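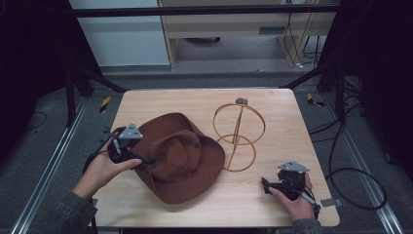 Well, I finally went and toured the new models out at Flustthorpe! I've been promising you a report since June, and several of you have written in to ask (twice, in one case), so I packed a sandwich and spent a whole morning poking into other people's pantries.

For anyone new to the newsletter, Flustthorpe is the neighborhood going in on the old orchard land north of the reservoir. When it's finished there will be 806 homes, and right now you can walk through two of them, the Tamby and the Achari. They sit side by side on the same cul-de-sac, so you can go back and forth as often as you like, and I did, because I kept forgetting which one had the better laundry room. (It's the Achari. There's a window over the sink and a counter long enough to fold a fitted sheet on, if you're a person who can fold a fitted sheet.)

The Tamby is the smaller plan, all on one floor, and I liked it a lot more than I expected to. You come in through a short hall with a coat closet, a real one with a door, and then the kitchen and living room open up toward the back of the lot. The main bedroom is tucked off to one side, away from the TV wall, and whoever drew that up has clearly lived with a late-night movie watcher. My one gripe is the garage entry. It drops you straight into the kitchen with no spot to set down a bag of groceries except the island, so the island in my house would be permanently covered.

The Achari is two stories with three bedrooms upstairs and a den by the front door. The den is lovely in the morning! I sat in there for a while pretending to read the brochure. The stairs turn halfway up, and I'd want to measure any big furniture before moving day, especially a tall dresser. Upstairs the hall is wide enough for a desk, and the closets have been built with two heights of rod, so nobody's shirts are dragging on their shoes.

Now, please remember that models are dressed to the nines. I asked for the standard features sheet and walked around with it, ticking things off, and I'd urge you to do the same. The tile behind the stove in the Tamby is an upgrade. So is the fireplace surround, and so are the nice deep drawers under the cooktop, which made me a little sad. The covered patio is standard on both, hooray.

The trail along the creek is open already and it's a pretty walk, though the far end is still gravel and my shoes didn't thank me. The clubhouse, which they're calling Farkisance (I had to ask how to say it, and got two different answers from the same desk), is framed but doesn't have a roof yet. There's supposed to be a pool and a shared workshop.

Doors open at 10 a.m. and I'd get there early, since parking along the cul-de-sac fills up fast. If you go, write and tell me which one you'd pick. I'm leaning Tamby, garage door and all.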